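Galtside Robotics Club: Build Log and Tickets
Ticket 37: Left arm drifts off the handover point
Project: Mustard (two-arm cell)
Opened: 2/10/21
Priority: normal
Status: monitoring

Symptom
During the handover routine the left gripper stops short of the meeting point. The offset grows over a session. After 30 cycles it is almost 6 mm. The right arm repeats correctly on the same program.

Steps to reproduce
Home both arms. Run handover.py with no part loaded. Stop at the meet pose and measure the gap between the finger tips. Repeat without homing again.

Checked so far
Base mount bolts on the left arm: tight. Swapped the left and right USB ports on the host: no change. Replaced the joint config file with the one from the March backup: no change. Motor temperature in the log stays under the warning limit.

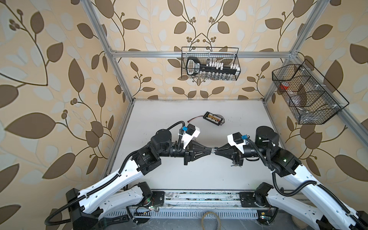
Reading time: 2 min

At the meet pose the fingers should almost touch, slightly right of the table center. The offset is in the program and is not part of this fault. Do not re-center the pose until the ticket is closed.

Update 1
Logged position error on all left joints. The wrist is clean. The elbow loses a small amount on each return move and never recovers it. Gain settings match the right arm.

Update 2
Opened the left elbow. The set screw on the output horn was loose. Refitted with threadlocker and left overnight. Cable conduit re-tied with more slack at the bend, as it was pulling at full reach.

Update 3
Ran 30 cycles without homing. Gap constant within what the feeler gauge can show. Pakard test script passes on both arms.

Remaining
Check the same screw on the right elbow. Add the horn screws to the pre-session checklist. Repeat the 30-cycle run before the Živković Cup demo, then close.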